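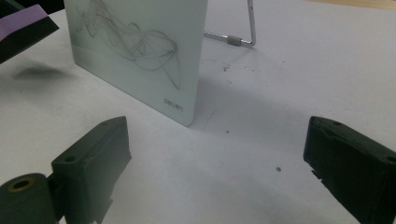

Wiping a board clean at the end of a session takes longer than anyone budgets for, Leone told the Kesent centre's review of shared equipment, and a board put away with yesterday's scribbles on it is usually the one the next group picks up.

2 min read

Kesent Community Learning Centre today announced a new arrangement for the care, storage and lending of small tabletop whiteboards across its study rooms. The arrangement takes effect in November and applies to all groups that book space at the centre, including the evening language classes and the Uletti homework program.

The centre holds 70 tabletop boards, together with the stands, markers and erasers used with them. Until now each room has kept its own supply. Under the new arrangement all boards will be held in a central cupboard on the ground floor and signed out by the group leader at the start of a booking.

Boards are to be wiped on both faces before they are returned. Marks that do not lift with a dry eraser should be treated with a damp cloth and left to air dry. Abrasive pads and kitchen sprays are not to be used. Stands should be folded or laid flat on the lower shelf, and boards stored on edge in the slotted racks – never stacked face to face, as grit caught between them scratches the writing surface.

The review received 965 written responses from members and visiting groups. Many asked for smaller boards that could be propped up between two people at a table, in place of the large wall boards that are difficult to read from the back of the Ginodmont Room. Respondents also raised the shortage of working markers, and the habit of returning dry ones to the tray.

In response, the centre will supply each booking with a marker pouch in one of nine colours matched to the study rooms. Dry markers should be placed in the collection tub beside the cupboard and will be replaced the same day. The centre has set aside $1,000 for replacement markers and cloths in the first year.

Groups may continue to bring their own boards. These should be labelled on the back and taken home at the end of the session, as the centre is unable to store them overnight.

A short induction for group leaders will be held in the Ginodmont Room on Thursday at 5:30 pm. Leaders who cannot attend may collect a printed copy of the guidelines from the front counter.

Media and booking enquiries should be directed to the centre office during opening hours.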